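Ploneo Support | Downloads | Guides | Release notes | Contact

Drunard Two-Arm Bench: Set-up Guide
Section 6. Comparing gripper fingers

Use this section when you have two sets of fingers and want to know which one suits your task. The procedure assumes that both arms are mounted, that the wrist cameras have been calibrated (Section 4), and that the controller is running Fevon release 2 or later.

Allow a full morning for a complete comparison. If you have to stop partway, finish the current object first and save the log.

6.1 Before you start

1. Power down both arms and wait for the servo lights to go out.
2. Fit the first set of fingers to both grippers. Tighten the screws by hand, then a quarter turn with the supplied key.
3. Check that each wrist camera cable has enough slack for the wrist to turn through its full range. Move the wrist by hand and watch the cable at the elbow.
4. Wipe the mat with a dry cloth.
5. Power up and run "Home both arms" from the controller menu.

CAUTION: Keep hands outside the mat area while the arms are homing. The grippers open and close once at the end of the routine.

6.2 Zeroing the grippers

1. Select Grippers > Zero.
2. Let the fingers close fully with nothing between them.
3. Read the position value for each gripper. It should be 13 or lower. If it is higher, the fingers are not seated. Remove them and fit them again.
4. Set the force limit to 500. Do not change this value between finger sets, or the results cannot be compared.
5. Save the profile under the name of the finger set. The controller does not warn you before overwriting a profile with the same name.

NOTE: The position value has no unit. It is the raw reading from the gripper servo.

6.3 Choosing test objects

Pick objects that differ in shape and surface. A smooth, rounded object will show you whether the fingers slide. A ribbed one is easier to hold and makes a useful second reading. Include one item with a long handle and at least one that bends, such as a rope or cord.

Place everything within reach of both arms. Leave enough space at the ends of the rope for the fingers to come down on either side of it.

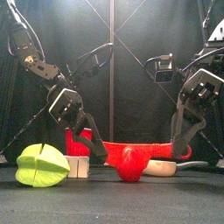
Figure 6-1. Two-arm rope test, with the right gripper holding one end of the rope.

6.4 Running the rope test

The rope test is the hardest of the set, and we suggest doing it first while you are fresh.

1. Lay the rope across the work area so that each arm has one end on its own side.
2. Bring the right gripper down to its end and close it. Wait for the "Grip held" message.
3. Bring the left gripper to the other end. Approach slowly, with the fingers open and pointing down at an angle.
4. Close the left gripper. If it misses, open it, back off and try again. Log each miss.
5. Raise both arms together until the rope clears the other objects.
6. Hold until the controller beeps, then lower and release.

CAUTION: Do not pull the rope tight between the arms. A sharp pull can trip the wrist servos and you will have to home both arms again.

Long fingers reach between objects more easily but can bend slightly at the tip. Short fingers grip harder and may knock over anything standing nearby. Write down any contact with other objects, even when the grip itself is good.

6.5 Single-arm tests

1. Pick up each remaining object with the left arm, then with the right.
2. Put the object back in the same spot after every try.
3. Change to the second finger set and repeat from 6.1, step 1.

6.6 Reading the log

The log holds 576 entries. After that the oldest are removed, so export it before changing fingers. In the export, column G is grip position and column M is misses. Compare misses first. A set with fewer misses and a slightly lower grip reading is usually the better choice for mixed objects.

If the two arms give very different results with the same fingers, go back to 6.2 and zero the grippers again.

Section revised in December by Niamh Keogh and Kjell Dahlgren. Rope test procedure by Haruna Murakami.

Next: Section 7. Replacing a wrist camera

This site uses cookies to remember your language and product selection. Accept | Settings

© Ploneo. All rights reserved. Contact support | Back to top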